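Food and Drink Service, Unit 2
Handout: Hot drinks taken out of the building

A takeaway drink is still our drink until the customer has finished it. Most complaints at this stage are about lids, so the notes deal with those first.

Fill to a finger's width below the rim. Press the lid down all the way round, then check the side opposite the tab. Put the cup down on a flat surface before you let go of it. Tea with milk goes in last if the order is mixed.

Clear cups show the colour of the drink, which helps when several teas are ordered together. Paper lids are used on both sites, Greltiswood and Plikstead.

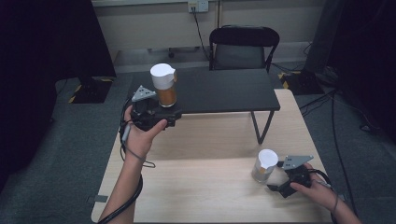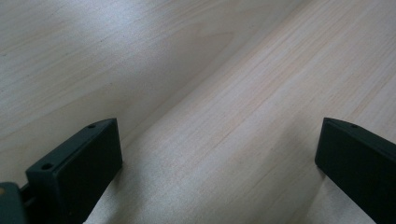
Sohail Shaikh wrote back on the November draft that the finger's width is too generous for small cups, and that customers at Plikstead ask for a top-up when they see the gap. He would mark a fill line on the jug instead. The rule stays as it is for the assessment.

Reading for next time: Fabbri, chapter 2, on holding temperatures. Bring your own thermometer if you have one. Spare copies of the handout are with Sunil Bandara.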